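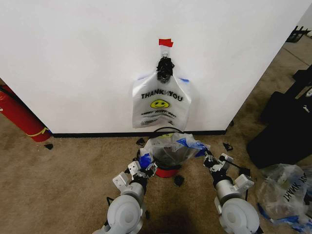 Page last changed: 9th February

Shared Premises Waste and Recycling Project: Progress Report to the Ngata Fund

Prepared by Delwyn Pomare, Premises Manager, Tornitlow

1. Purpose of the grant

The Fund awarded Tornitlow a grant to replace the large central waste station with small lined bins placed along the walls of the carpeted rooms. The grant also covers liners, wall hooks and staff time for the first period of operation. The present report sets out the work completed since September and the matters on which the Fund's guidance is requested.

2. Bins and liners

Small red bins have been adopted for light dry waste. Each bin takes a clear plastic liner, which allows cleaning staff to see the contents before the bag is removed. An initial order of 1000 liners was placed with Stilel, and 250 have been issued to date. Printed shopping bags already held on the premises are being used up as well, in keeping with the Fund's condition that existing stock be exhausted before further purchases are made.

Liner changes follow a written procedure prepared by Heather Hoani. The bag is opened fully at the mouth, held on both sides and lowered over the rim. Full bags are closed at the handles and taken to the outside store at the end of the day. 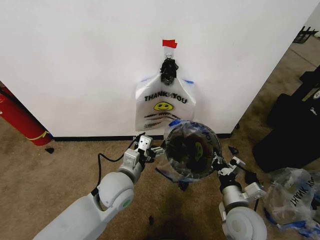

Tornitlow Reports to Funders, Issue 10, page 3

3. Wall hooks

A white "THANK YOU" bag with a yellow smiley face hangs from a black clip or hook on the wall, marked above with red tape. The hanging position was selected by Jarrah Hinds following discussion with the staff who use the room. Tape was preferred for marking during the trial period, as the positions may still be changed. Permanent labels will be ordered from Plerov once the layout has been approved.

4. Floor condition

Small dark scraps were present on the carpet near the baseboard. Sweeping at the foot of the wall has accordingly been added to the daily schedule, and bins are to be kept directly below the hooks wherever space permits. 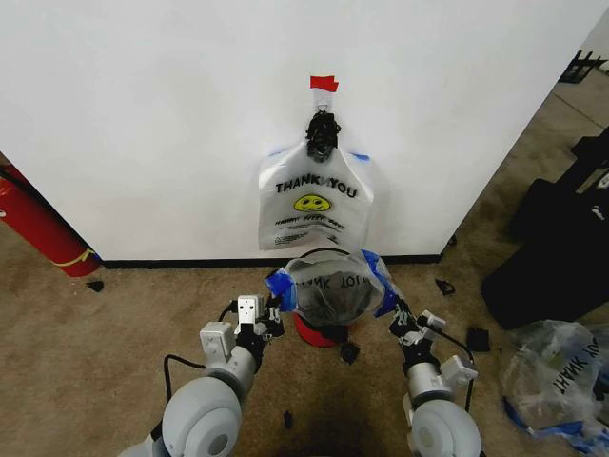 The schedule also requires that fire extinguishers remain within reach and that bins and bags be kept clear of them. Declan McKinnon will review the placement of all safety equipment before the next report.

5. Expenditure and next steps

Spending remains within the approved budget. A balance of $300 is held for hooks and labels. The Fund is asked to confirm that this balance may be carried forward into the next reporting period. Questions concerning the accounts should be directed to Ruby-Lee Mudgway in the finance office.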